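双臂工位的几条规矩，五月改过一版

去年冬天我开始管 Zimon 这边的双臂工位，接手时只有一张打印的注意事项，写着“注意安全，保持整洁”。这种话没法执行。后来我和 Kenza Saber 花了几个晚上重写，前后改了 6 版，现在用的是五月定下来的那份。有朋友问能不能看看，我把主要内容抄在这里，顺便写一点当时为什么吵。

先说范围。这份东西只管桌面操作，也就是开盒、取放、整理线缆这一类。整机的风险评估另有文件，由 Hannelore Marti 签字，我不碰。

一、开始之前

桌面只留当次要用的物件。盒子开口朝上，盒盖往后翻到立住，别让它半搭着。说明书留在盒底，不必抽走，适配器一类带线的东西放在上面，线先盘好，扎带不拆。

两只夹爪都张到最大再进入工作区，停在盒子两侧，等操作员口头确认后才往里走。Pirmin Bachmann 原来主张单侧先进，理由是少一次碰撞的可能。我们试下来，单侧先进时另一侧的人容易走神，最后还是写成两侧同时到位。

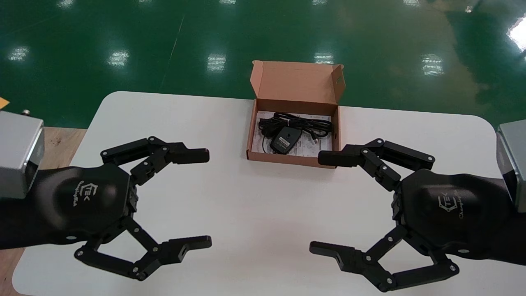 二、线缆

线缆单独列一节，是因为记录里麻烦最多的就是它。我们翻了 Otura 那边交过来的 325 条操作记录，其中 153 条备注里提到线，有的是物件自己的线，有的是手臂上的线。

物件的线：夹取前看清线头在哪一侧，优先夹本体，不夹插头。线圈散开了就停下，由人重新盘，不要用夹爪去补救。

手臂的线：每次换班前把手臂慢速走到几个极限位置，看线有没有绷紧，有没有挂到旁边的东西。留的余量要够，但不能垂到桌面上。这一条 Lesego Ngubane 坚持要写成“走到位再看”，不能只在初始姿态下看一眼，我同意。

三、站位和穿戴

进入这片区域穿工作服、戴鞋套。手臂上电时，人站在桌子外侧，手不越过桌沿。要伸手进去调整物件，先喊停，等对方回一声“停了”，再伸手。喊停和回话各一次，少一次都不算。

手表能不能戴，我们讨论了很久。Hämmerli 的做法是一律摘掉，我们目前的写法是：只看不动手的可以戴，动手的摘掉。以后可能会收紧。

还有凳子。带轮子的凳子最容易被顺手推到过道上，所以规定用完推回设备那一侧，过道不停放任何东西。地面反光比较强，低头找小零件时很费眼睛，掉了东西先停机再找。 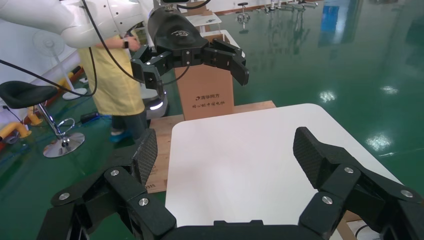

四、中断和恢复

中断以后不许从半截接着做。两臂退回张开的姿态，物件由人摆回起始位置，这一次作废，重新计。有人嫌浪费，Verena Lanz 算过一笔账：恢复到一半再出错，查起来比重做慢得多。她那份表里总共 699 次操作，我没有逐条核对，结论我是信的。

作废的记录不删，标上原因留着。原因从固定的几项里选：物件滑脱、线缆干涉、人员进入、其他。选“其他”的必须写一句话。刚开始大家都选“其他”，然后写“见上”，后来在交班时当面问，情况才好一些。

五、收尾

物件放回盒里，线按原来的方向盘好，盒盖合上。夹爪指垫用干布擦一遍，看看纹路里有没有纸屑，再看关节处的螺钉有没有松动的迹象。有疑问就写进交班本，不要自己随手拧，扭矩由维护的人统一处理。

这份规矩还有几个地方没写好。一个是两个工位同时开的时候，谁的喊停管谁，现在靠默契，我不放心。另一个是新人培训，Fonham 那边给新人安排三天跟班，我们只有一天。下一版先改喊停的部分，培训的时间还要跟 Hannelore 商量。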